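Notes for week four, planking. Bring these with you on the bench night, please, and bring a pencil too, as I will be changing my mind about at least one measurement before the evening is out. If you missed the session on spiling, borrow a set of notes from Magnus McIver, who writes everything down in much better handwriting than mine.
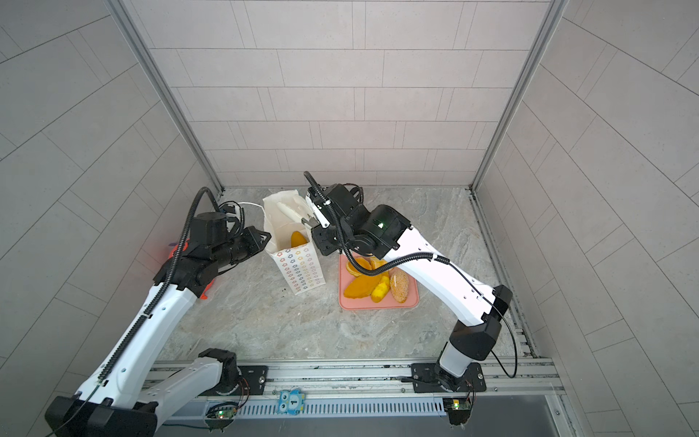
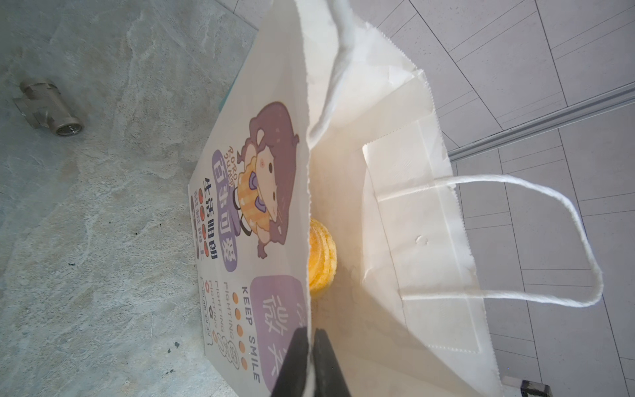 Once the planks are lined off and you know how wide each one will be, the next thing to settle is where the ends will go, and I would like you to settle it on paper, at a table, with a cup of something beside you. Very few of us will ever be handed a board long enough to run from stem to transom in a single piece. So each strake is made up of two lengths, or more on a bigger boat, and the place where two lengths meet end to end is called a butt. A butt has none of the strength of the plank on either side of it, and if you let them gather in one part of the hull you have drawn a dotted line there and invited the sea to tear along it. The gray panels on the wall in the first picture are laid in offset rows, so that the short joints in one row don't land over the short joints in the next, and that is the habit of mind I want you to carry over to a hull. We need to spread ours a good deal farther than a tiler does, for reasons I'll come to, but if you have ever tiled a bathroom you are already most of the way there!

## The butt plan

The rules we use at Kinnear are the old ones. You will find versions that differ a little from one book to another, so if your own boat has a set of drawings, follow the designer and leave my numbers alone.

- Butts in neighboring strakes should be at least three frame spaces apart.
- Butts that fall in the same frame space should have at least three full strakes between them.
- Keep butts away from the ends of the boat where the planks are bending and twisting hardest.
- Keep them clear of the chainplates, the engine beds and anything that goes through the hull.
- Avoid matching port and starboard exactly. Plenty of good boats were built that way, but I like to shift one side along a bay or two.

Draw this as a simple grid. Frames run up the page, strakes run across it, and you make a small cross for each butt. It doesn't have to be to scale, and Euan McIver did his on the back of a chandlery receipt, but it does have to be complete before you cut anything. The mistake I see every year is the person who plans the first few strakes beautifully, gets excited, and then works the rest out on the boat. By the time you reach the turn of the bilge you'll have run out of legal places to put a joint, and the only board left in the rack will be a foot too short.

A good plan also tells you what timber to buy. Go down your list of lengths, add a bit at each end for trimming, and take that list to the yard with you. When we replanked *Clilell* we ordered by total footage and let the yard choose the lengths, and we ended up with a lovely stack of boards that suited some other boat.

## Cutting and fitting the butt block

The joint itself is plain. The two plank ends are cut square and meet in the middle of a frame space, and behind them, on the inside of the hull, sits a block that both ends are fastened to. Some builders bring the ends together on top of a frame and skip the block. I would steer you away from that on a light boat, as there simply isn't enough width in the frame to hold two rows of fastenings without splitting something.

The block wants to be:

1. As thick as the planking, or a shade thicker.
2. Wider than the strake, so that it laps a little onto the planks above and below.
3. Short enough to leave a gap between its ends and the frames.
4. Beveled or rounded along its top edge.

People tend to nod at the last two and then forget them, so let me go on about them for a minute. Water inside a boat travels down the inside of the planking, and a block jammed tight between two frames makes a neat little shelf for it to sit on. Rainwater sitting on a shelf is how rot gets going. Leave the gap, round the top edge, and the water will find its way down to the bilge where you can deal with it. When you survey an old boat, run your thumb along the tops of the butt blocks before you look at anything else. Thenmozhi Kandasamy found the whole story of *Zasonness* that way in her first ten minutes aboard, with a thumb and a flashlight, and saved herself a very expensive purchase.

Run the grain of the block the same way as the grain of the plank. On a curved part of the hull you'll need to hollow the outboard face of the plank ends' landing (or rather, shape the face of the block so the planks lie on it without being pulled flat). Hold it up, look for daylight, take a shaving off, and hold it up again. It's slow and I find it very pleasant.

## Bedding and fastening

Bed the block in something that will stay soft. We use a traditional bedding compound in the shop because these boats will come apart again one day, and the person doing it may well be you. Please don't use the strong polyurethane adhesive that comes in a tube and gets in your hair.

Drill through plank and block together, with the block clamped, and then take it apart and clear the chips out before the compound goes on. Stagger the fastenings so they don't all fall on one line of grain. For the planking on the class boat we are using 10-gauge bronze screws, and we have 2,000 of them in the store, so there's no need to ration yourselves, but do put the box back on its shelf. Counterbore for the bung as you go. Wax on the threads will save your wrist.

Don't try to close the butt with the screws. The ends should be a fair fit already, tight on the inside and open a little on the outside face to take the caulking. A pair of ends driven hard together with no seam will push each other off the block when the wood takes up, and you'll hear about it in the spring.

## For the bench night

Each pair will cut, bed and fasten one butt on the practice frame. Alistair Laing and Lewis Pringle have the first slot at the bandsaw; everyone else can start on their blocks by hand.

- Your finished butt plan for the Sidbridge dinghy, in pencil
- Block plane, sharpened
- Bevel gauge
- A countersink, if you own one
- Old clothes, as the compound does not come out of wool

In November we go on to caulking, which needs a mallet and some patience from the people next door. Have a look at the seams on any wooden boat you can get near before then, and notice whether they're even along their length.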